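Cuaderno de taller - avisos de nieve y hielo, noviembre

Entrada de las 7:40. El termómetro de la estación de Mistmont ha bajado de cero durante 3 horas esta noche. El aviso salió a 59 abonados del barrio alto y lo abrieron 51. Falta saber si los otros lo recibieron por SMS - revisar el registro del proveedor.

El texto sigue siendo demasiado largo. En el móvil no se ve el corte de la cuesta de Vasseur sin bajar dos pantallas. Pongo primero calles cortadas, luego autobuses y al final colegios.
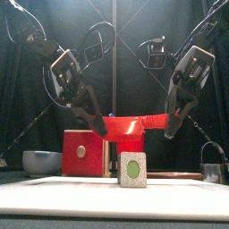 Los dos brazos sujetando la pieza roja sobre la mesa.

Tellier manda la previsión en un formato nuevo y la hora llega sin zona. Resultado: el mensaje de helada decía las 5 cuando eran las 6. Corregido a mano; queda pendiente el cambio en el script.

Sal: el depósito de Hesemow figura como abierto en la web y en el teléfono dicen que cierra a mediodía. No publicar el horario hasta que lo confirmen por escrito. 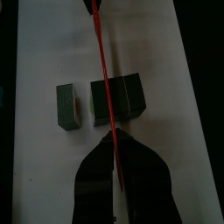
Varilla roja, vista desde la pinza.

16:15. Segunda prueba con el texto corto. Cabe entero en la pantalla, aunque los acentos salen mal en dos modelos antiguos.

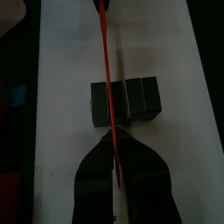 Para la noche dejo el umbral en 2 grados y el envío automático desactivado. Si baja de ahí, se manda a mano con la plantilla corta. La larga no se borra, hace falta para el tablón.

Pendiente: pedir a Tellier la zona horaria, repasar la lista de números duplicados.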